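Print this page
E-mail this to a friend

Planning a budget for a two-arm table, what do people forget?

Posted by Zisent, 2026-10-04

I work in a small company that packs shoes and slippers for web shops. My boss gave me 3000 dollars to prepare a place for two robot arms. The arms themselves are paid from other money and they come in November. My list so far has the table, the frame around it and the mounting plates, together 2850. It looks fine on paper but I am afraid that I forget something. Also, is one arm enough for sorting pairs? Then I could ask to change the order.

Gramton

Your list is too short. Buy cables and more cables. I would also ask the boss for more money now, before the arms are there, later it is harder.

Lotte Meijer

I made such a budget last year, so I can tell you where mine was wrong. I had nothing in it for spare gripper fingers, and nothing for the time of the person who sits at the computer. In the end I was 429 over, and most of this was small things: clamps, longer cables, a second power strip, tape for marking the floor.

Please also measure the desk. It should stand beside the table so you can reach the mouse and still see the grippers. I keep at least 60 cm free on the other side for walking.

About one arm or two - for single slippers one arm can be enough. For pairs I would keep two, but then the table must be wide enough that both arms can fold away. Try it with your own products before you pay for the frame. Four slippers are plenty for a first test.
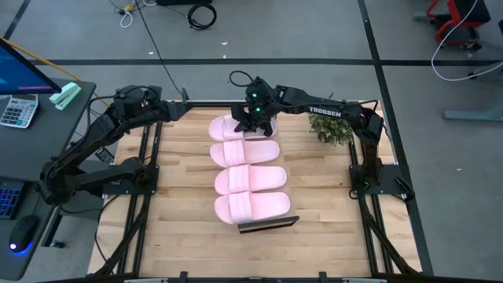
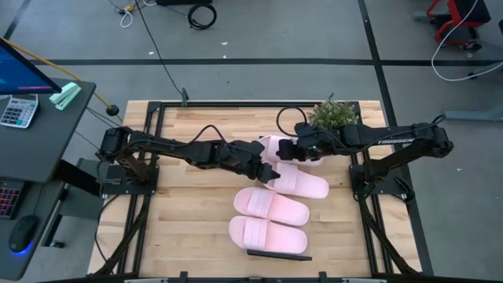 Both arms are on side rails, with the pink slippers between them. I would plan the plates like this and leave the front rail free.

Reply from Zisent

Thank you Lotte, this helps me much. I did not have fingers or clamps on the list. I will ask for up to 429 more and say that it is from your experience. Does somebody know if the frame can be bought used?

Print this page
E-mail this to a friend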